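Workshop tips: living with a bin-picking cell

Collected at Tradcombe after the second cell went in. Written for the people on the floor, most of whom used to do the picking by hand.

Bins
Use bins with sloping side walls. Parts slide toward the floor, where the gripper can reach them. A vertical wall leaves bars standing in the corners, and those are the parts an operator ends up fetching.
Expect the walls to wear. Bare metal reflects differently from the original surface, and the vision system may need its exposure reset. Check it in September, when the light through the east doors changes.
Clamp every bin at the sides before a run. A bin that moves 2 mm between scan and pick will produce missed grasps that look like a gripper fault. Bar clamps are adequate. Tighten by hand, then try to shift the bin with your palm.

Parts
Run colours and lengths together only if the program has been taught both. Alcides Leite keeps the list of taught parts on the clipboard by the isolator. If it isn't on the list, it goes to the hand bench.
Long bars should be picked near one end only when the program allows for the droop. Otherwise slow the lift to 40 per cent until the part is clear of the rim.

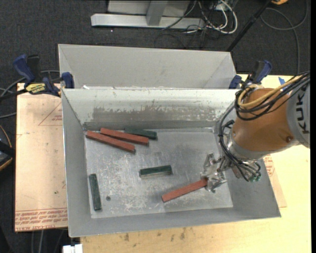 Leave the last few parts to the arm. The old habit was to tip the bin and clear it by hand, and it costs more time than it saves: each gate opening means a stop, a reset and a fresh scan. Allow two failed attempts on the same part, then open the gate and move it to the middle of the floor.

Cables and hoses
Check the bundle over the wrist at the start of each shift. Jog the arm through its full reach at low speed and watch for rubbing. Replace worn sleeving the same day. Keep floor cables off the walkway and tape down any that must cross it.

People
The picker's job is now loading, checking and clearing faults. At 600 parts a shift the lifting has gone, but standing still has replaced it, and we have had more sore backs from the monitoring stool than expected. Rotate at the meal break.
Log every stop with the time and the part. "Robot stopped" is no use to the next shift. The Gandero sheet has a column for cause; fill it in before the reset.
Train two people per shift on fault recovery. With one, the cell sits idle through every smoko.
Keep the hand bench set up. We ran 100 parts a day across it during the changeover and it still takes the odd sizes from Paiva.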